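Grummont Trails Help Forum
Category: Dogs on Trails

Leash rules on the Flimell loop in winter
Asked by Elsa Lappalainen, 2018-12-22

I intend to walk the Flimell loop with my two dogs during the holiday period. The printed guide states that dogs must be leashed at all times. The sign at the north parking lot refers only to the months from April onward. Which rule applies at present?

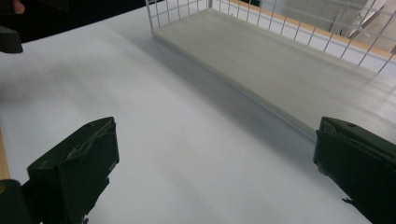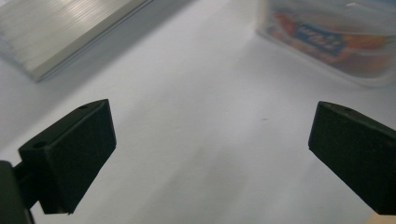 I would also like to know whether the footbridge below the falls is open to dogs. One of mine is 14 years old and does not manage open metal grating well. If the bridge must be avoided, please advise whether there is another way back to the lot.

2 answers

Answered by Urho Seppälä
Accepted by the asker

The printed guide is correct. Dogs must be leashed on the Flimell loop throughout the year, and the leash may not exceed 15 feet. The wording on the north lot sign concerns the nesting area beside the pond, where dogs are not admitted at all from April until the end of summer. The two rules are frequently confused.

Dogs are permitted on the footbridge. The deck is grating for its full length. Visitors with older dogs are advised to turn left at marker 5, before the descent to the falls, and follow the old carriage road to the lot. This route is 3 miles in total and has no stairs. The falls cannot be seen from it, although there is a partial view from the stone wall just past the marker.

The carriage road is not plowed. Please park in the marked spaces only, as the turnaround is required for emergency vehicles.

Answered by Aarne Ojala

I have always gone by way of the Amby side and have not encountered any difficulty with dogs there. I cannot speak to the bridge.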